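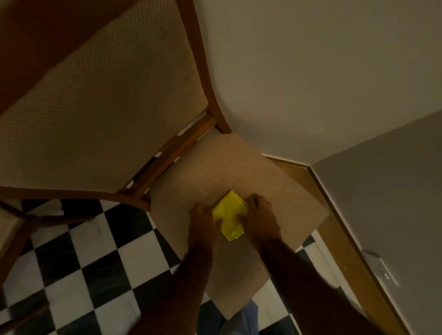
A yellow cloth on the seat of an upholstered dining chair.

Newsletter > Members' News > Spring

Home | News | Events | Hall Hire | Contact

Reupholstery evenings return in April

The evening class in chair repair and upholstery starts again in April at the Sadon building on the mill road. It will run for 5 weeks, from 6:30 to 9 p.m., in the large ground floor room. Gerd Ackermann is teaching it again. He ran his own upholstery shop for 20 years before he retired, and he taught the autumn course as well.

There are 18 places. Members get first choice until the end of March, and after that the remaining places go to anyone on the waiting list. If you were on the list in the fall and did not get in, you still need to send your name again. The old list has not been carried over.

Each person should bring one chair. A dining chair with a drop-in seat is the easiest to start with. Chairs with sprung seats are fine if you have done this kind of work before, but please talk to Gerd first. Armchairs and anything with wings are too big for the time we have. Loose joints will be glued in the first week, so the chair can stand in clamps until the second.

Old fabric should stay on until you get to class. Last time several people stripped their seats at home and threw the covers away, and then had no pattern to cut from. Vacuum the chair before you bring it, and check the underside of the seat for woodworm. Fine dust under small round holes means the chair has to be treated before it can come into the building.

Tack lifters, webbing stretchers, and hammers are supplied. Webbing, wadding, and tacks are included in the fee. Fabric is not. Kröger has offered members a discount on remnants, and most dining seats can be cut from a remnant with some left over. Take your seat measurements with you when you go, and add a hand's width on every side.

Reinhold Grube has finished the new shelving in the back store, so chairs can be left between classes this time. Label yours with your name and phone number. Anything still there a month after the last class will go to the spring sale.

The roof appeal now stands at 800 short of its target. The money from the sale will go toward it, as it did last year.

To book, leave your name at the front desk or put a note in the class box by the stairs. Fees are paid on the first evening.

Recent items
Zundurlow walk: new meeting point
Skendetti choir visit, tickets and parking
Changes to hall hire rates
Seed swap report
Lost property from the winter supper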